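Segunda volta em Plevska: perguntas frequentes

Julho | Pela redação

Imprimir | Enviar por e-mail

Porque é que há segunda volta?
Porque na primeira ninguém passou dos 50%. A lista Erier ficou à frente, a lista Văduva ficou atrás, e ambas festejaram na mesma noite, em cafés separados por uma rua. A lei municipal, menos dada a festas, manda repetir só com as duas mais votadas.

Votei na primeira volta. Tenho de voltar?
Obrigado não é. O voto anterior é que já não serve para nada, por muito que tenha custado a decidir.

E se eu não gostar de nenhuma das duas listas?
Pode votar em branco. Conta para a participação, não conta para o resultado e dá direito a opinar durante quatro anos com ar de superioridade moral. Quem fica em casa também costuma opinar, mas com menos estilo.

A sondagem da Waltar dá 67% à lista Erier. Está decidido?
A mesma empresa garantiu, antes da primeira volta, que não haveria segunda. A amostra era de 1.000 pessoas, todas contactadas por telefone fixo – o que deixa de fora quem tem menos idade do que o aparelho. Leia a sondagem como lê o horóscopo: se lhe for favorável, guarde-a.

A que horas fecham as mesas de voto?
Às 20 horas. Quem estiver na fila a essa hora ainda vota. Quem estiver no estacionamento à procura de lugar, não.

Que documento devo levar?
O de identificação, com fotografia. O panfleto do candidato não o substitui (já foi tentado), e convém deixá-lo em casa, por ser proibida a propaganda dentro das assembleias.

As listas têm programas diferentes?
Têm capas diferentes. Lá dentro, as duas prometem arranjar a ponte, baixar a taxa do lixo e ouvir as pessoas. A Erier quer começar pela ponte; a Văduva prefere começar por ouvir as pessoas, que lhe vão falar da ponte.

Como se contam os votos, e posso assistir?
Pode, desde que fique atrás do cordão e guarde os suspiros para si. Os boletins são separados por lista, conferidos em voz alta e contados outra vez se a diferença for curta. Para isto basta espaço: uma mesa comprida, que até pode ser amarelo-vivo como a da fotografia, e um tabuleiro para cada lista, de preferência bem afastados um do outro. Os brancos e os nulos vão para um monte à parte – e foi esse monte, na primeira volta, o mais discutido da noite.
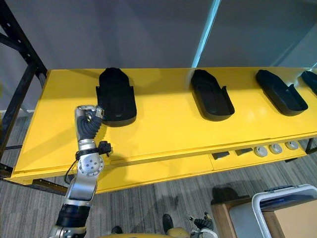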